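发件人：Zane Kazlauskienė
收件人：zedar-dev 邮件列表
日期：24/02/2020
主题：Re: [zedar-dev] 成就数据与在线人数对不上

Fidel Bravo 写道：
> 我把 Zedar 上个版本抓到的成就数据和在线峰值放在一起比了一下，
> 样本是 760 款游戏。其中 194 款的“估算玩家数”低于同期在线峰值，
> 这在逻辑上不成立。
> 我怀疑是公开资料的抽样比例变了，但权重还是去年 July 那一版的。
> 另外，Benítez 分支里的去重脚本是不是还没有合并？
> 如果没有，我建议先停掉每日的自动发布。

Fidel，你好：

先回答最后一个问题：没有合并。Benítez 分支卡在测试上，Ignacio Vergara 提的两处修改我还没看完。自动发布昨晚已经停了，对外页面显示的是停之前的最后一份快照。

关于 194 款的问题，我重跑了一遍，结果和你的一致。按原因可以分成两类。

第一类是免费游戏。我们的估算以“至少解锁一项成就”为条件，而不少免费游戏的第一项成就要过完教程才给，只进大厅挂着的账号会计入在线人数，却不会进入我们的样本。这一类不是权重的问题，换权重也修不好。我的意见是给这些游戏单独打标记，页面上只给下限，不给点估计。

第二类是付费游戏，情况确实像你说的那样。隐私设置默认值调整以后，可见资料的比例下降，新注册账号降得尤其明显，老账号变化不大。旧权重把两者按同一个系数放大，所以新作被系统性低估，老游戏反而偏高。

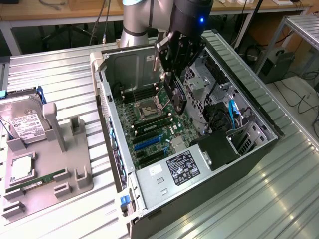 修正办法我试了两种。一种是按注册年份分层，每层单独估计可见比例；另一种是拿在线峰值做约束，估计值低于峰值时直接抬上去。第二种实现简单，但等于把峰值当成了玩家数，误差全藏起来了，我不赞成放进正式版。分层的代价是需要更多的 API 请求，目前配额下跑完一轮的时间会明显变长，Bogdan Bogdan 那边的调度队列要跟着改。

分层之后，在付费游戏里挑了 289 款有开发者公开销量的做对照，中位误差比旧权重小，但尾部仍然很差，主要是捆绑包里送出去的游戏：激活了，没玩过，没有成就。这部分在没有库存数据的情况下，我看不到可行的补救。

主机平台暂时不要动。那边的奖杯数据走的是 Oltel 接口，字段含义和 PC 端不同，同一账号在不同地区服的记录会出现两次。Mélanie Kennedy 之前写过一份字段对照表，放在 wiki 的 Prerkico 目录下，改代码之前请先看那份表，尤其是关于时间戳时区的那一节。

接下来的安排：

1. Ignacio 的两处修改我看完后合并去重脚本。
2. 分层权重放在单独的开关后面，默认关闭。
3. 用新旧两套权重并行跑一轮完整数据，差异表发到列表。
4. 差异表确认以后再恢复自动发布。

还有一件小事。你附的 CSV 里有 683 行，但正文说样本是 760 款。我核对了一下，少的那些行在标题里都带逗号，导出时没有加引号，被解析器丢掉了。结论不受影响，那 194 款都在文件里，不过下次请用制表符分隔，或者直接给数据库的查询语句。

第 3 项需要有人复核抽样代码，我自己写的不适合自己看。有空的请直接回列表。

Zane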